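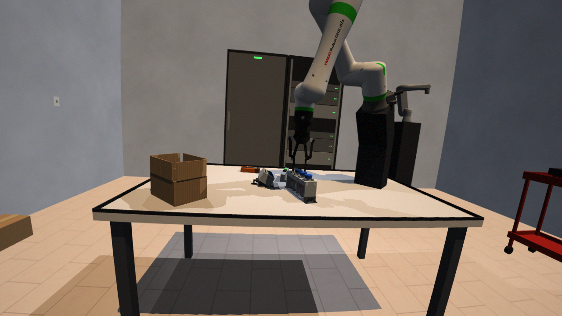 Rekha Kurian's second feature, Jallside, runs 682 shots, and 425 of them contain no people. Most of those were laid out in simple 3D before a set existed. The layouts were plain, with no extras. Kurian used them to fix lens height and cutting points, then handed the files to her editor, Rekha Marar, who built a rough cut of the second act from them.

The method has a cost. Scenes planned this way hold their geometry well but tend to run at one tempo, and the factory section of Jallside sits on wide shots longer than the plot can bear. Marar trimmed it by 42 seconds after the October test screening. It could lose more.

The third act was shot without layouts, mostly handheld, in the stairwells of the old Firkura mill. Focus drifts and two line readings are flat. It is also the only part where the brothers seem to be listening to each other, and Kurian has said she will plan less of her next film, Mesik.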